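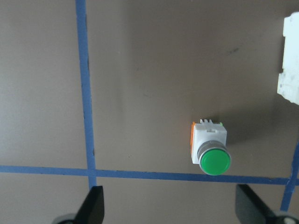 A green push button waiting its turn on the taped table.

Teaching by hand, one button at a time

If you've walked past the back bench at Prutholm this May and wondered why there is blue tape all over it, the answer is that we are teaching a robot arm to handle parts, and we're having a great time doing it! Hafiz Krishnan has been running the sessions, and he has now roped in pretty much everyone who stood still long enough to be handed the controls.

The idea is simple enough to explain over coffee. You hold a pair of hand controls, the arm copies your moves, and everything gets saved: where the arm went, when the fingers closed, what the wrist camera saw on the way. Do that enough times and the software (we call our setup Flulell, don't ask, the name stuck) starts to work out how to do the job without you. Our goal for the first round is 100 good runs of the small-part pickup, and we passed 50 last week, which got a cheer from the whole bench.

What surprised me most is how much of your own style ends up in the runs. I come in fast and then creep the last inch. Hafiz drifts in at one steady speed, like he's parking a boat. Both are fine on their own, but mix them and the arm picks up a sort of stutter halfway down, so we have agreed on a house style: straight down, short pause, close, lift. New drivers get a practice round that we throw away. Mine was terrible and I'd like it on record that the second one was much better.

Small parts are where you really learn to drive. A push button on its side has a round end and a boxy end, and you have to choose which one you're going for before you come down. Change your mind near the table and the fingers knock it sideways. We keep those runs in a separate folder, and Hafiz thinks the ones where the driver recovers well may end up being the most useful of the lot. We'll see!

Bigger pieces ask for something else. With a wide shiny panel you can't just aim for the middle and squeeze, so you spend more time lining up on an edge and thinking about the angle of the wrist. Shine is the other thing. A bright streak of light moves across the panel as the camera moves, and we want plenty of that in the saved runs, so please leave the lamps alone even if the glare bugs you.

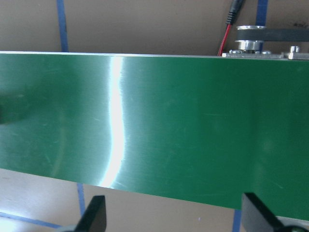 Do I need to know how to code to drive the arm?
Anyone who can use a game controller can learn it in one sitting, and the saving and sorting is done for you at the end of each run.

Next up is the Wijaya round, where we try the same jobs with 2 drivers swapping after every run. After that the plan is to take the whole lot over to Sikport and see how the arm copes on a table it has never met. If you'd like a slot, put your name on the sheet by the kettle. Sessions start at 10 in the morning, and it helps to have eaten first, as you will lose track of lunch.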